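Trade > Warehouse > On the Floor

Keeping the picking cell running at Cornine

22nd October

The picking cell at Cornine's Brolmont depot takes up a corner of the drinks section. It has one arm on a floor plate, a suction head, a camera on a bracket, and a set of white metal racks within reach. Staff call it Galeo, after the name on the controller cabinet. It picks single bottles and cans for small store orders, the kind that don't fill a case.

Zulmira Fonseca has looked after it for five years. Before that she worked on conveyors at the same depot, and she still gets called over when a belt drifts. She agreed to talk during a changeover, which meant the interview was done mostly standing up.

"People think the arm is the job," she said. "The arm is fine. I grease it when the schedule says and I look at the cables. Most of my time goes to the rack and the suction cups."

Her day starts with the cups. She takes each one off, turns it inside out and looks for splits along the lip. A split cup will still lift a can with a flat top. It will lose a bottle on its side, because the cup has to seal against a curve.

"You hear it before you see it," she said. "There's a hiss when it picks up. If the hiss doesn't stop, the cup goes in the bin. I used to try to get another week out of them. Then you spend the afternoon mopping up soda."

After the cups she wipes the camera cover with a dry cloth and runs the homing routine. The arm touches a steel pin at the corner of the floor plate and reports how far off it is. She writes the figure in a paper log that hangs on the guard. The controller keeps the same figure, but she likes to see a month of them on one page.

The racks take longer. The uprights are slotted, and the shelves hang on clips that drop into the slots. In June a shelf went back in one slot too low after cleaning, and the cell stopped on every pick from it until she measured the height. She now marks the right slot on each post with a paint pen.

"It looked level. It was level," she said. "It was just level in the wrong place. The arm was coming down and finding air."

Stocking is done by hand with the cell locked out. Fonseca puts her own padlock on the isolator and keeps the key in her pocket until she is back outside the guard. When a product comes in for the first time, she sets some of it upright and some on its side and has the camera look at both, so that the cell has a picture of the label and of the cap. Energy drinks have kept her busy this year.

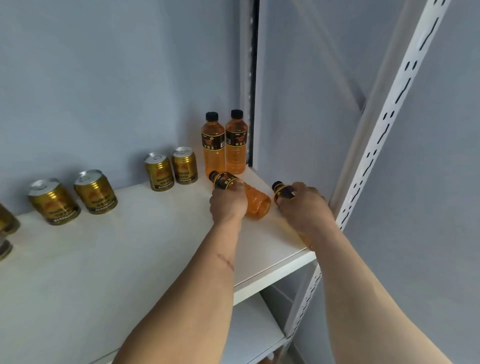 Hand work on a rack shelf: orange drinks in black-capped bottles, and gold Wealth Bull cans standing to the left.

Clear bottles give the camera more trouble than cans do, she said. The light goes through the drink and comes out the other side, and the edge of the bottle gets lost against the shelf. A label helps. On plain bottles she lowers the lamp and turns down the exposure, then tries again.

"Gold cans are their own problem," she said. "They shine. You get a bright stripe and the camera thinks the can ends there. I moved the lamp to the side for those and it settled down."

The spacing also matters. She leaves 12 millimeters between items that the arm will pick from above. Any closer and the cup can drag the neighbor along. She cut a strip of plastic to that width and uses it as a gauge.

The vision software comes from a supplier called Caldeira, which sends an update now and then. Fonseca does not install one on a busy shift. She saves the old settings to a drive, loads the update, and runs the same practice order she has used since she took over the cell. If any pick takes a different path, she wants to know why before the line opens.

"They changed the way it sorts by height once," she said. "It was in the notes, near the bottom. It started going for the tall things at the back first and reaching over everything else. Nothing fell, but I didn't like watching it."

The repair she remembers best was a small one. The cell had been dropping cans at the same point in its swing, though only in the afternoon. She changed the cups, then the filter, then the vacuum generator. The cause was an air hose behind the elbow that had gone soft. Once the depot warmed up, the hose folded when the arm turned and the vacuum dropped away. A new length of hose and two ties fixed it.

"I'd been looking at the end of the arm the whole time," she said. "Now I start at the compressor and walk forward."

She keeps spare cups, clips, a filter and a coil of hose in a drawer by the guard door. She would like a second camera on the far side, and has asked for one. The request is with the depot office.

By then the changeover was finished. She took her padlock off, shut the guard and pressed reset, and stayed to watch the first order go through with her hand near the stop button.

Filed under: Robots & Handling, Maintenance, People

Comments

dockside_ray
We had the same thing with a hose on our palletizer. Took two of us a whole shift to find it. Start at the compressor is good advice.

M. Teller
What does she use on the cups for cleaning? We went through a lot of them with alcohol wipes and I think the wipes were drying them out.

pallet jack
The paint pen on the uprights, yes. Do it before you take the shelf out, though.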